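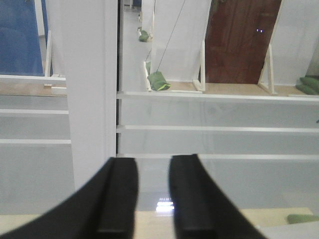
*Figure 1. Wrist camera view: the two fingers, a frosted panel with white rails, and the door board further back.*

## Gathering examples: notes for the Plorby practical

Welcome back, everyone! Before we let you loose on the arm (and I know some of you have been itching to since February), I'd like to spend a little while on what makes a good example, as the model learns only from what we give it, bad habits and all.

Each pair records 13 runs at the Haver bench. A run is one complete go at the task, with you guiding the arm from start to finish, and the camera and joint readings saved together. Please don't rush. If you hesitate halfway, the hesitation goes into the data too, and the learner will quite happily copy it.

Now, have a good look at Figure 1, and keep in mind that the learner gets this view and very little else. The black fingertips take up a large share of the foreground, and there's a bright spot of glare showing in the gap between them. Pale panels and white rails are hard going for a small camera, so vary your starting position a bit from run to run. Otherwise we end up with a learner that knows one patch of glare terribly well and not much besides!

A few things to do as you go:

- Write down the start position before you move.
- Keep failed runs, but mark them `fail` in the log.
- Take a break after every 2 runs. Tired hands wobble.
- Leave the green sandbags where they are, please. They should match across all the groups.

With everybody's runs pooled we should pass 100, enough for a first training session next time. Bring your logs, even the messy ones.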